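Interviews > Trades > Adhesives and repair

Rocío Barrera has repaired paper and book bindings for 25 years, the last six of them at Becerra, a bindery that takes in mostly municipal ledgers, parish registers and account books. Her subject is glue. She keeps records on every adhesive that enters the building, and the records are what we had come to discuss.

The first thing she corrected was the word "archival." It has no fixed meaning on a label, she said. "It tells you the maker would like you to trust it. I want the pH, the solids content and the date it was made. If I can't get the third one I usually send it back."

Most of the work at Becerra is done with two adhesives, wheat starch paste and a PVA dispersion, sometimes mixed. Paste is cooked on site and kept for three days. PVA is bought in drums under the trade name Vinico and decanted into smaller containers. Barrera's view is that PVA is used too freely by people who learned on new books.

"On a new case binding it's fine. It's flexible, it sets fast, it holds. On a spine from 1880 it's a problem for whoever comes next, and that person may be me. Paste comes off with moisture. Dried PVA swells a bit and then you're scraping."

She does not object to ordinary school glue for practice pieces, and expects apprentices to wear out a good deal of it before they touch stock.
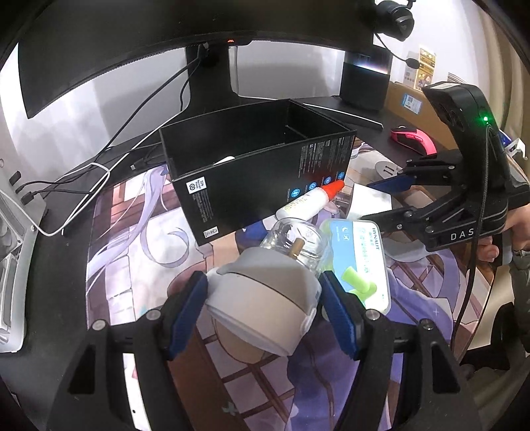 Desk items, including a white squeeze bottle with an orange-red cap.

The mixture of the two is where opinions differ. Teodoro Montes, who trained with Barrera and now runs the test bench, prefers a low proportion of PVA, one part to three of paste by volume. Barrera goes higher for cloth and lower for leather. Both agree that the ratio matters less than the water. "People thin it by eye," Montes said. "Then the boards warp and they blame the boards."

Warping takes up much of his time. A board lined on one side pulls toward the lining as the adhesive dries, and the usual answer is a second lining on the inner face to pull it back. Montes measures the remaining bow at the center with a feeler gauge. In his most recent series he made up 29 boards, all cut from the same stock with the grain running head to tail. Almost all the bad results came from boards pressed too briefly. The adhesive had little effect.

"I expected the mixture to show up in the numbers," he said. "Pressing time showed up."

The readings go into a spreadsheet he built himself, after a trial of a commercial package called Testetti that would not accept a blank cell.

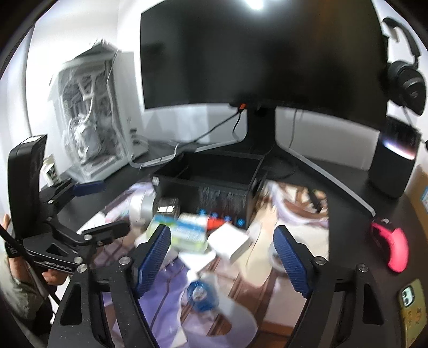
Barrera still writes her own notes by hand, on cards, and the two sets do not always agree. Where they conflict she goes back to the sample. Each one is kept in a flat drawer with its card, and the oldest were made in her first December at the bindery. Several of the early PVA samples have yellowed along the joint. The paste samples have not, although two have lifted at the corners.

I asked whether a newer product might replace both. She mentioned Bimodus, a reversible dispersion that a supplier had left with her, and said she had lined six spines with it. The initial tack was poor. Removal with a damp swab was clean after one month, and she had not yet tried it at a year.

"So I have nothing to say about it," she said. "Ask me when it's old."

She had a register in the press, due out at four, and went to check the boards.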